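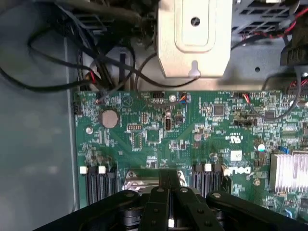 The two-finger gripper over the motherboard of a Dell computer in the Zedorham test cell.

Zedorham group reports search method for taking old PCs apart

2021-07-29 – A group at the Zedorham laboratory has published a method that lets a robot arm find and grip parts inside a desktop computer without a stored model of the case. The report, by Maarja Mockus and Nahuel Sosa, covers 1,313 grasp attempts on machines supplied by the recycling firm Murkomby.

Existing disassembly cells usually work from a drawing of each product. Returned office computers arrive in too many versions for this, and cables seldom lie where a drawing puts them. The new method divides the job into two stages. A coarse stage picks a region of the case from an overall view, and a fine stage takes over close to the part, using the wrist view and the measured finger force.
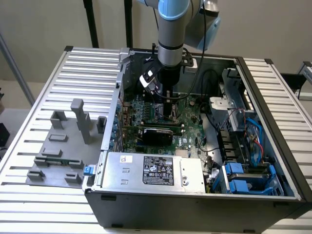

Approach height turned out to be the setting that mattered most. If the arm switches to the fine stage too early, the wrist view takes in several candidate parts and the controller hesitates between them. With the tower on its side, the power supply and the drive cages also limit how far the wrist can tilt on its way down to the board, so the planner tests the whole path for collisions before the switch is allowed. Cables are treated as soft obstacles – the arm may brush them but must stop above a set force.

The controller was trained on about 2,000 recorded demonstrations. In 221 of the attempts the arm stopped on the force limit and backed out. Most of these stops occurred near cable runs, according to the report, and Mockus said a separate routine for moving cables aside is being written. Memory modules and expansion cards were the main targets. Screws were left out of the study.

Rosalba Fontana of Kütt, a maker of sorting equipment, who did not take part in the work, said the cycle time is still too long for a recycling line. The authors agree and give no figure for a production cell. A second series, with laptops, is planned for January.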